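On the Folding of Winter Clothing: A Household Note

It has been the practice of this household, for the greater part of ten years, to review its winter clothing in December, before the coldest weeks arrive. The review takes place in the back bedroom of our flat in Neston, where the bed is wide enough to serve as a working surface and the light remains acceptable until mid-afternoon. Readers who have written to ask how the work is arranged may find the following account of use.

The principle was given to me by my aunt, Fereshteh Kordestani, who ran the linen room of a guest house for many years and held firm views on shelves. Each garment is to be laid out in full before any fold is made. A garment that is folded directly from the basket carries its creases into the cupboard and keeps them until spring. I have tested the shorter method on several occasions and am obliged to report that she was right.

Fleece requires particular attention. It is light for its bulk, it resists a sharp edge, and it gathers every loose thread in the room. I therefore spread it on the bed with the lining of the fold facing upwards, draw out the sleeves or legs to their full length, and smooth from the middle towards the ends. Bedding is left in place during this work. A made bed offers a firmer base than a bare mattress, and the quilt may be straightened afterwards in a single operation.
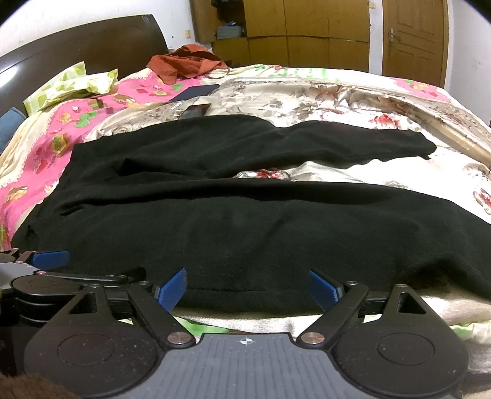
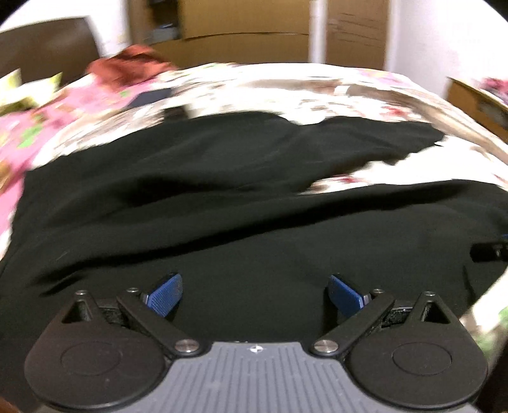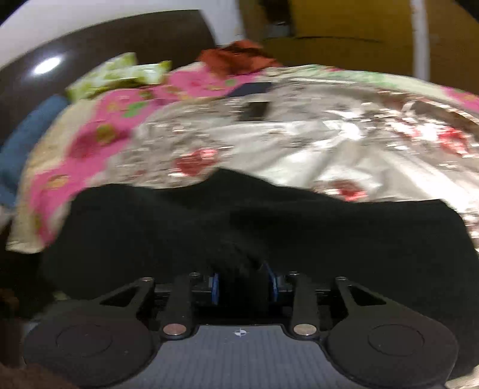
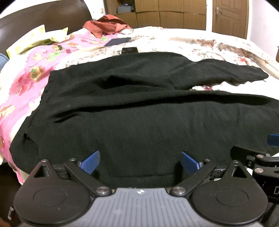

Once flat, a garment should be examined along its seams and edges before it is folded. Small holes in fleece do not run as they do in knitted wool, but they widen with washing and should be closed early. I use a plain black thread, doubled, and a short needle. Anything needing more than a few stitches is set aside for Manouchehr Asadi, whose repairs are neater than mine and who still charges 70 pence for a simple seam, a price I have asked him more than once to reconsider.

The fold itself is made in thirds along the length and then in half. Setareh Babaei, who wrote to me last winter on this subject, prefers to roll her fleeces and stand them upright in a drawer. I accept that this permits each item to be seen at once. Our cupboard, however, has shelves 36 centimetres deep and no drawers of any size, and rolled clothing placed upon a shelf will find its way to the floor.

Pillows and cushions are best moved to the head of the bed before work begins. Items carried in pockets should be put on a side table, although I concede that this rule is not strictly kept in our home.

A further matter concerns blankets. The brighter ones, bought for visiting nephews and nieces, are stored separately from the floral sheets, as one of them released a quantity of pink dye in its first wash. It has given no trouble since, but the arrangement – once made – has remained in force.

I expect to turn next to the hall cupboard, where the coats are kept, and where the rail has begun to bow at its centre. Bijan Azimi has offered the loan of a drill. Correspondence on the subject of stronger brackets would be received with thanks.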